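流行歌曲制作基础 讲义四
节奏层次、铺垫段与副歌入口

更新于 2019年10月16日
浏览 800　评论 3　分享

一、本讲范围

本讲讨论鼓组与贝斯在主歌、铺垫段(pre-chorus)和副歌之间的分工。和声进行已在讲义二中处理,此处只在必要时引用。课堂分析用曲为 Zalten 的《Cidach》与 Iglesias 的《Nukier》,两首均为中速四拍子,编制接近,便于对照。听辨前请先完成讲义三末尾的切分练习。

二、基本术语

节奏层:由同一类音符时值构成的持续声部。一首编曲中通常有慢层(二分音符或全音符,多由铺底合成器承担)、中层(四分音符,军鼓与底鼓的骨架)和快层(八分或十六分音符,踩镲、沙锤、琶音器)。

密度:单位小节内的起音数量。密度与响度无关,分析时须分开记录。

错位:两个层的循环长度不等,重音逐小节偏移,若干小节后重新对齐。

三、循环图形与听觉预期

循环图形的作用在于建立预期。听者通常在第二次重复时已能预测下一个重音,此后同样的材料只承担背景功能。

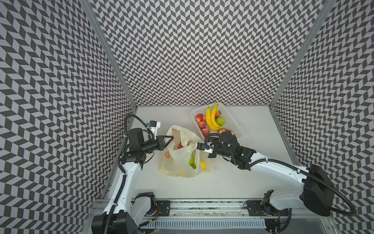 循环乐句的编写单位应先于音色确定。常见做法是写两小节的动机,复制四次,得到八小节的主歌前半。若复制时不作任何改动,听者的注意力会在第五小节前后转向人声;若人声此时尚未进入,段落便显得空。视觉上的对应物是墙面上的人字纹,黑色与浅灰的斜块一排接一排横向重复,单个斜块很快不再被注意,留下的是整体走向。鼓组的处理与此相同:单个踩镲音的力度变化几乎听不出来,连续四小节的力度坡度则很明显。因此力度自动化应以段落为单位绘制,单音的随机化只用于消除机械感,幅度控制在最小范围。

《Cidach》主歌的踩镲即按此方式处理。前四小节力度平直,后四小节逐渐上升,到铺垫段前一拍突然撤除。底鼓在第六小节多出一个弱起音,位置在第四拍后半,属于预告性装饰,不改变骨架。

四、铺垫段的三种写法

1. 减法。撤去底鼓,保留快层,低频留空。副歌底鼓回归时对比最强。风险是铺垫段过长时能量流失,一般不超过八小节。《Nukier》采用此法,铺垫段仅四小节。

2. 加法。军鼓由二、四拍改为每拍一击,再加密为八分、十六分音符。此法在舞曲中使用过多,流行歌曲中宜在后两小节内完成,并对军鼓作高通滤波,起始频率可设在 200 赫兹,向上扫至 800 赫兹。

3. 错位。快层改用三个十六分音符一组,与四拍骨架形成三对四关系。每三小节对齐一次,因此铺垫段若为四小节,须在末小节强行截断。截断点本身即构成入口信号。

三种写法可以组合。先减后加最为常见,先加后错位在人声音符较密时容易混乱,初学者应避免。

五、人声与鼓组的避让

人声起音密集处,快层应减少同位置的起音。操作上先将人声起音位置标在时间线上,再逐一检查踩镲与琶音器。重合并非一律有害,在副歌首句的重拍上,人声、底鼓与贝斯同时起音可以加强断句。需要避免的是弱拍上的连续重合,其结果是辅音被遮蔽,歌词清晰度下降。

《Nukier》第一段主歌的琶音器在人声进入后改为只奏后半拍,第二段主歌恢复完整音型,同时在高频作衰减。两种办法的目的相同,后者保留了织体的连续性,但对混音要求较高。

六、课堂练习步骤

(1)导入练习工程,速度与拍号保持默认。

(2)将主歌八小节的踩镲全部设为同一力度,导出为对照版本。

(3)按第三节的方法绘制力度坡度,导出第二版本。

(4)为铺垫段分别写减法与加法两稿,长度均为四小节,副歌部分不得改动。

(5)以相同监听音量比较两稿,记录副歌第一拍的主观响度差异。先记录听感,后查看电平表。 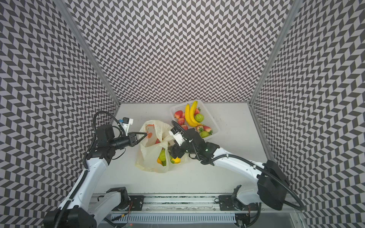
(6)选定一稿,删去副歌前最后半拍的全部鼓组声部,再次比较。

七、常见错误

副歌入口响度不足时,多数学生首先提高副歌总音量。应先检查铺垫段的低频是否已经撤净。铺垫段残留的贝斯长音会占用副歌底鼓的对比空间,提高音量无法补救。

使用反向镲片作过渡时,采样尾部须与小节线对齐。工程速度改动后采样不会自动重新对齐,除非已开启时间伸缩。

错位音型跨入副歌。除非有意延续,否则应在小节线处切断,并检查延时效果器的尾音。

八、作业

任选一首中速流行歌曲,绘制主歌至第一次副歌的节奏层次图,横轴为小节,纵轴按慢、中、快三层排列,标出每次密度变化的位置。另附文字说明,篇幅 389 字以内,只写节奏,不写歌词与音色。三月补交者按原标准评分。

评论 3　分享

相关内容
讲义二:四和弦进行与低音线
讲义三:切分与弱起
讲义五:桥段与转调
听辨资料:Iglesias《Nukier》分轨说明
补充阅读:侧链压缩的参数设置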